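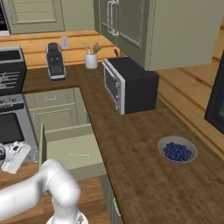
Page last changed: Friday, 9:15 a.m.

Kitchen Hours and Sign-Up for the Fall Canning Weekends

The shared kitchen at the Tridwood Grange opens for canning again at the end of August. We have 18 slots this year, three more than the 15 we ran last season. Each slot is four hours long and costs $34, which covers gas, water and use of the large kettles. Bring your own jars, lids and produce.

Sign-up sheets are on the board inside the side door and at the counter of Cisneros Feed. Put down your name, a phone number and what you plan to can. Tomatoes, peaches and pickles can go in any slot. Green beans, corn, meat and anything else low in acid must be pressure canned, and those slots are on Friday evenings only, when Heriberto Rosales is in the building. He will check your gauge before you start. If your canner has a dial gauge and it hasn't been tested in the past year, drop it off with him the week before.

Please use a tested recipe. A few people last year brought family recipes for salsa with extra peppers and onions added, and we had to ask them to freeze it. Bottled lemon juice will be on the shelf for tomatoes. Fresh lemons vary too much to use in its place.

Leave the last half hour of your slot for cleanup. Wipe down the burners, empty the kettles and sweep. Jars can cool overnight on the long table in the hall if you label them with your name. Pick them up by noon the next day.

We are also looking for wide-mouth quart jars for the Karnow Road school sale. They can be used, but check the rims for chips. Rings are fine with a little rust on the outside. We can't take old lids.

The peach order from Skurnero Orchard comes in 19-pound boxes this year. Orders and payment go in the gray envelope at the feed store.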